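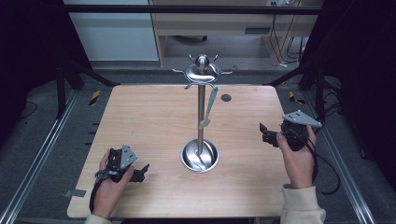
gritstone_pete replied:
Whose lifetime, though? I've asked three shops that now and had three different answers. One said mine, one said "the lifetime of the product", which as far as I can see means it's guaranteed until it breaks. The third went off to find a manager and I gave up and caught the bus.

wendlebury wrote:
I'm after something like that mug tree for the kitchen, four hooks, nothing fancy. The Steltitach one is £47 and has a lifetime guarantee. The one in the Lirkdale market hall is a fraction of that with no guarantee at all. Is the guarantee worth anything? Has anyone ever claimed on one for kitchen stuff?

gritstone_pete wrote:
£47 to hang up four mugs. I'd want it to wash them.

oddsocks wrote:
I claimed on a Radonjić frying pan. Coating went after two winters. They wanted the receipt, the box (the box!), a photo of the base and a photo of the damage. Then they said the coating was "a wearing part" and wasn't covered. The handle was covered. The handle was fine.

BrackenEnd wrote:
I'll stick up for them a bit. My Radonjić saucepan lid lost its knob and they sent a new one the same week, no receipt, no questions. So it depends who opens your email.

oddsocks wrote:
A knob costs them pennies. Ask for a pan.

BrackenEnd wrote:
I didn't need a pan, I needed a knob. They sent one. I don't see what else they were meant to do.

marshfield_lil wrote:
Read the terms before you pay, is all I'd say. I printed the Steltitach ones in January when I was looking at their bread bin. You have to register within 28 days or it drops to one year. It doesn't cover rust "arising from household moisture". In a kitchen! It doesn't pass to anyone else either, so if you buy it as a wedding present the happy couple have got nothing.

wendlebury wrote:
Is the registering bit on the box?

marshfield_lil wrote:
Not on the one I picked up. It was on the website, fairly well down.

tolpuddle_t wrote:
You're all forgetting you've got rights against the shop whatever the maker puts on the label. If it was faulty when they sold it, the shop has to deal with it. I've had more out of politely going back to a till than out of any guarantee card.

gritstone_pete wrote:
Fine if the shop's still there. Half of Lirkdale High Street has gone since I moved. And how do you show a thing was faulty from the start four years on?

tolpuddle_t wrote:
It gets harder, yes. I never said it was easy. I said people forget it.

oddsocks wrote:
The reviews are no help. Steltitach say 994 five star reviews on their mug tree. I read a good few pages of them and they were nearly all "arrived quickly, looks lovely". Of course it looks lovely, they'd had it a day. Show me the ones from people who've had it ten years.

BrackenEnd wrote:
They can't have, it hasn't been out ten years.

oddsocks wrote:
Well then. Lifetime guarantee from a firm younger than my kettle.

KneesUp wrote:
Same with my Osteo kneeling stool, for the garden. "Guaranteed for life", £900 sofa prices for a bit of padding, and when the stitching went I was told to post it back at my own cost. Postage was more than a local upholsterer wanted to mend it. So I had it mended, and that ended the guarantee.

marshfield_lil wrote:
That's how they get you, the postage. Nobody sends a heavy thing back.

BrackenEnd wrote:
You didn't pay £900 for a garden stool.

KneesUp wrote:
No, I'm exaggerating. It was still too much.

tolpuddle_t wrote:
Wendlebury, what do you think would go wrong with it? It's a pole on a base. If it wobbles, it'll wobble on the first day and you take it back. I'd buy on weight and how it stands and ignore the card.

wendlebury wrote:
Rust, mainly. My last one went at the bottom where the drips collect.

marshfield_lil wrote:
See above, household moisture.

wendlebury wrote:
Right. I'm in Lirkdale on Tuesday, I'll go and give the market one a shove and see if it falls over. Does anyone know if that stall takes cards?

gritstone_pete wrote:
Cash only last time I went. No receipts either.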